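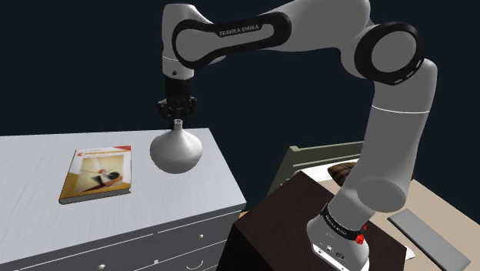
Skaltbridge Allotment Association
Minutes of the November meeting

Posted by Regula Eberhard, Secretary — November
Reading time: 3 minutes

We use cookies to remember your settings. Accept / Manage

Present: Callum MacAulay (chair), Regula Eberhard (minutes), Yaa Yakubu, Teófilo Grajales, Yaa Ofori and plot holders as signed in.

The meeting opened at 7.10 pm in the back room of the library.

1. Minutes of the last meeting
Agreed, with one correction. The gate lock was replaced by Teófilo Grajales and not by the council.

2. Water
The mains supply will be turned off at the end of the month. Plot holders should empty their hoses and leave the standpipe taps open. The tap by plot 21 has been dripping again. Callum MacAulay has had one quote for the repair, at £110 including the new washer plate and labour. Yaa Ofori asked whether the whole standpipe ought to be moved nearer the path, as people step over her onions to get to it. It was agreed to pay for the repair now and look at moving the pipe in the spring.

The water butts behind the shed are to be scrubbed out before they refill. Two of the lids are missing. If anyone has borrowed one, please put it back.

3. Bonfires
There have been two complaints from Hinitberg Road about smoke. The rule remains that fires may be lit after dusk only, between now and March, and dry material only. Green waste goes on the heap. Yaa Yakubu said the rule is on the noticeboard but the sheet has faded and can't be read from the gate. She will print a new one.

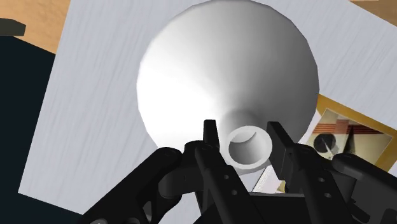 One member asked if bonfires could be stopped altogether. This was talked over at some length. Those with blighted potato tops and diseased prunings wanted to keep the option, and the vote was to leave things as they are.

4. Seed order
The group order goes to Bawa this year, as Hostia no longer does the discount for associations. Forms must be back with Yaa Ofori by the end of the month. Orders under £10 can't be split, so please pair up with a neighbour if you only want a packet or two. Seed potatoes are on the second page of the form — last year several people missed them. Onion sets will come in February with the potatoes.

5. Rents and waiting list
Rent for a half plot goes up to £20 from January. Full plots will be charged at double that. Teófilo Grajales reported that the waiting list now has over 20 names on it, and that plot 10 has not been worked since the spring. A second letter will go to the tenant. If there is no answer the plot will be offered as two halves.

6. Paths and hedge
The main path is soft at the bottom end. Wood chip has been promised by a tree surgeon but no delivery date has been given. Barrows should go round by the top until it comes. The hedge on the lane side needs cutting before the birds start nesting, and Callum MacAulay will bring his trimmer. Help with raking up would be welcome.

7. Any other business
Yaa Yakubu has spare raspberry canes, free to anyone who will dig them up. The shed key with the green tag has not been returned.

The next meeting will be in January, same room, 7 pm. The meeting closed at 8.25 pm.

Sign up to our newsletter for site news and work mornings. Enter your email address.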